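Pre-Tied Bow Ties: Your Questions Answered

Hello, and thanks for stopping by the Gralomard help page. We get a lovely lot of mail about bow ties, especially when formal season rolls in, and the same handful of questions come up every year. Archie MacRitchie, who has looked after our neckwear bench for 9 years, has gone through the pile and answered them as best he can. If yours isn't covered, the contact details are down the bottom.

What does "pre-tied" mean?

It means the bow has been folded and stitched for you, and all you have to do is fasten the strap around your neck. A self-tie bow comes as one long shaped piece of cloth and you make the knot yourself. Some people feel a bit sheepish about choosing pre-tied, and I wish they wouldn't! I've worn one to two of my own nieces' weddings and danced quite happily in it.

How do I work out my neck size?

Take a soft tape measure and run it around your neck where the collar of your shirt sits, with one finger tucked underneath. If you don't have a tape, a piece of string and a ruler will do the job. Please measure over the shirt you plan to wear, with the top button done up. A strap that felt lovely against bare skin in front of the bathroom mirror can be quite a different thing over a starched collar.

How do I adjust the strap?

Lay the tie on a table in good light, with the bow face down, and smooth the strap out flat with your fingers before you touch any of the metal. Find the adjuster, slide it along a little at a time, then try the tie on and have another go if you need to. It's much easier off the neck than on it, and easier again if you put your glasses on first (I speak from experience).

My strap has twisted up on itself. Have I ruined it?

Not at all. Satin-type straps are slippery things and they love to fold over and wind themselves into a rope, particularly if the tie has been living in a jacket pocket since last July. Hold the strap near the hook and let the rest hang, then work the twists out towards the free end. Don't tug on the hook itself.

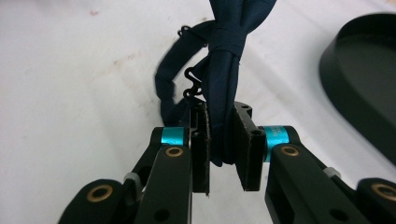

The small black hook with the zigzag in it is the part to keep an eye on while you're untwisting navy cloth like this, as it's easy to lose sight of it in the folds. Once everything is lying flat again, check that the wire hasn't snagged a thread.

Can I iron the creases out?

You can, gently. Use the coolest setting, put a clean tea towel between the iron and the fabric, and keep well clear of any metal. I'd leave the bow alone altogether, since pressing it will squash the shape. A bit of steam from the kettle, held at a sensible distance, will usually bring a tired bow back.

Do you have navy in stock?

Yes, navy is in the Pelavex range, style number 867, along with black and a rather nice burgundy. Colours do look different on a screen, so if you're matching a suit or a bridesmaid's dress, ask us to post you a swatch.

What if the hook breaks or goes missing?

Send the tie back to us and we'll fit a new one. Allow 8 working days for the repair, plus postage, and pop a note in the parcel with your name and phone number.

How do I get in touch?

Use the contact form on this site, or ring the shop during opening hours and ask for Archie.

Page last updated June 15, 2025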